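My grandmother left me the toy shop on Bạch Street, the debts that came with it, and one set of blocks she had never agreed to sell. People asked. A man from Drekmont once offered her 152 dollars for them, which was silly money for painted shapes, and she gave him a peppermint and walked him to the door.

So there I was in April, at two in the morning, on the shop floor with a flashlight in my teeth, trying to work out what was so special about them. Gifty Annan from upstairs came down in her robe because she'd heard me drop something (a drawer, on my foot).

"They move," she said, like she was telling me the milk was off. "Your grandma never said?"

She had not! I laughed, and Gifty didn't, and then she went and put the kettle on.

We took the basket and cleared the white table in the back, and she told me to put the red cube in and leave the others out.
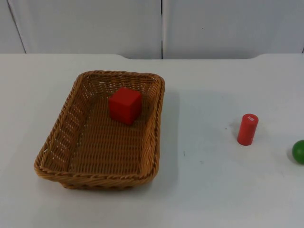 "Now we drink our tea," Gifty said, "and we don't look."

You try not looking. I read the label on the tea box twice. I read the Hukex calendar on the wall, I read the back of my own hand. Gifty talked about her knees and about Tùng Kiều, who used to fix the shop clock and was, she was pretty sure, in love with my grandmother for most of his life.

"Did she know?" I asked.

"He painted her those blocks, didn't he?"

I hadn't known that either. I was thinking about it – thinking about him, bent over some kitchen table with a tiny brush – when I heard a little knock behind me, something on wicker, and then the soft sound of something rolling.

Gifty put her hand over mine. "Finish your tea," she said.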